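# Drum (laundry)

The **drum** is the round metal tub inside a washing machine or a tumble dryer, the part that turns and takes the clothes round with it. I've looked after this page of the Notstead household wiki since August, and I'm told it has 2,014 readers (hello to you all!), so I've tried to keep it plain and put the things people write in about near the top.

## Name

Most people I know say "drum" for both machines. My family said "the tub" for the washer and "the barrel" for the dryer, and I've heard "the cage" in Killthorpe, which I rather like. Manuals sometimes split a washer's works into the inner drum, the one you can touch, and the outer tub, the sealed one behind it that holds the water. If you're ordering parts, do check which one the seller means – I once paid postage both ways over that.

## Washer drums

A front-loading washer has a drum lying on its side with a round door in front. The wall is full of little holes so that water can get in and out, and on the spin those same holes let it fly off into the outer tub. The door usually has a thick domed glass, and the bulge helps to keep washing from creeping forward into the rubber seal. Small things get in there anyway. Baby socks, mostly, and hair grips, and in my case 2 guitar picks and a very clean bus ticket.

## Dryer drums

Dryer drums look similar but they're doing a different job, moving warm air instead of water. The wall is often smooth, and the air comes through a vent, commonly a patch of mesh or small holes in the back panel. The raised ribs (called baffles or lifters) carry the clothes up the side until they drop back through the air. Without them everything would just slump along the bottom in a lump! 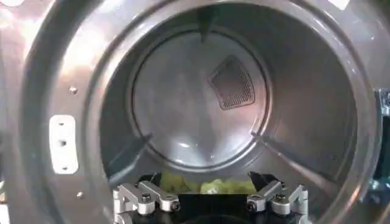 Dryer drum above, front-loading washer below.
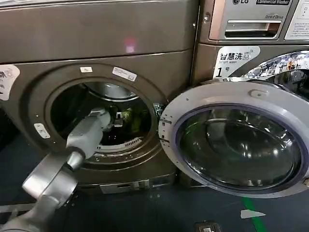

Preter wrote on the talk page that the ribs deserve more attention than I'd given them, as a cracked one will snag a jumper long before you notice the crack, and that running an old pair of tights over each edge finds the rough spot straight away. I've tried it since and it works a treat, so it's going in the next section.

## Looking after one

- Wipe the dryer vent with a barely damp cloth when it looks dull. Dryer sheets can leave a film on it.
- Run a hot empty wash now and then, and leave the washer door ajar afterwards.
- Feel round the seal for coins before they find the pump.
- Tights over the ribs, as above. Switch off at the wall first, please.
- Rust-coloured marks on a steel drum are often from something left in a pocket, and a soft cloth with a bit of bicarb usually shifts them.

## Filling

I fill mine loosely, with a hand's width free at the top. My own washer says 7 kg on the front and I've never once weighed anything, but a double duvet cover will swallow every sock in the load if you let it, so I button it up first.

## See also

- Lint
- Door seals
- Vondráček airer (page 739)

*Last tidied 21st December. The bit on belts still needs writing.*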